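Projects / Brulura / suturing-faults / README

May, by Faustine Lacroix

# Brulura suturing faults: read me first

Hello, and thanks for downloading this! It's the fault half of the Brulura recordings, meaning the runs where the left needle driver did something we hadn't asked it to do. If you want the clean runs they live in a separate folder called `brulura-base`, and please don't mix the two without reading the bit about labels further down. I did, and lost a good chunk of May to it.

## What went wrong

The short version is that the left wrist was slipping. We'd command a small rotation to drive the needle through the pad, the motor encoder would say yes, all done, and the jaws would stop short. Then a moment later, when the cable tension caught up, they'd jump the rest of the way. On a bench that's annoying. With a needle tip in tissue it's a tear, and that's why we stopped the whole series and wrote it up properly.

I blamed the controller first (I always blame the controller, I wrote it). Oksana Hordiienko swapped in an older build and the jump was still there, same size, same point in the stroke. After that we took the wrist drive apart and found one cable had stretched enough to go slack whenever the load changed direction. The encoder sits on the motor side, so as far as the software could tell everything was lovely.

The worst moment for it is the handover, with the needle still gripped on the left and the right tool coming in close to take over. There's very little room between the two tips at that point, and a late jump on the left swings the whole curve of the needle towards the other instrument. 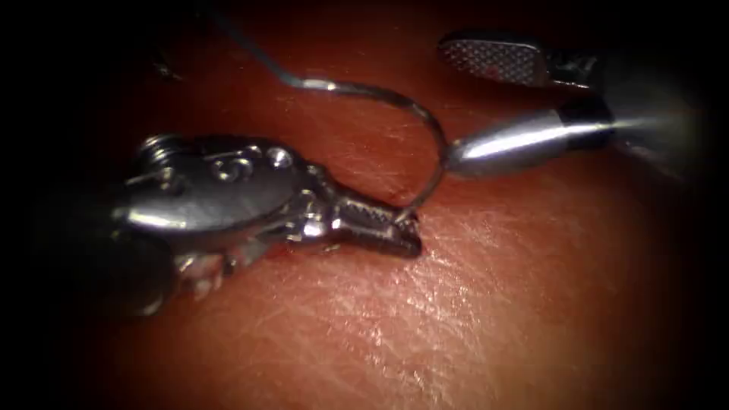

Mwajuma Were wrote back after reading the first draft that I was being too kind to the software, and that a controller which trusts a motor encoder alone during a handover is a fault in its own right, stretched cable or no stretched cable. She wanted it logged as two faults. We argued for a bit and she was right, so there are now two codes in the table and I've gone back through the older runs to add the second one.

## What's in the folder

- `runs/` has 200 recordings, each with endoscope video, joint positions, motor currents and the commands we sent
- `labels.csv` has one row per fault, with a start time, an end time and a code
- `notes/` is our bench notes, typed up, spelling not guaranteed
- `checks/` has the little script I use to spot the jump in the current trace

Joint data is at 1000 samples a second, and the currents are at 2000 because that's how the Humska boards come set up and I never got round to changing them. You'll need to resample before you line them up. The video has its own clock! Use the offset in each run's header and don't trust the file times.

## Fault codes

- `W1` wrist lag, then jump (the cable)
- `W2` handover started with no check on the real jaw position (the controller)
- `G1` needle turned in the jaws
- `G2` needle dropped
- `X9` we stopped the run by hand and couldn't agree why

`X9` is used in 9 runs. Daryna Karpenko thinks most of them are early `W1`, and she may well be right, but you can't see a clear jump in the currents so I've left them alone. If you train on this, I'd leave them out.

## Please be careful with

A `W1` start time is when the command and the motion part company in the video, judged by eye. Two of us marked every run and where we differed I kept the earlier time. The end time is softer than that, so don't build anything clever on it.

Everything here is one wrist on one pair of arms, with one cable going bad. A detector that does well on these runs has learned our cable. Try it on something else before you tell anyone it works, and never use it as the only thing standing between a fault and a patient.

## What we changed

New cable, obviously. There's also a hold before every handover now: both arms stop, the wrist is nudged a tiny amount each way, and if the current doesn't rise when it should, the run ends there with the jaws left closed. Opening them was my first idea and it was a bad one, as you end up with a loose needle and an arm you don't trust.

Sihan Peng is moving the check over to the Eveck controller and will add those runs when they're ready. Bugs and wrong labels to me, please, with the run number in the subject line.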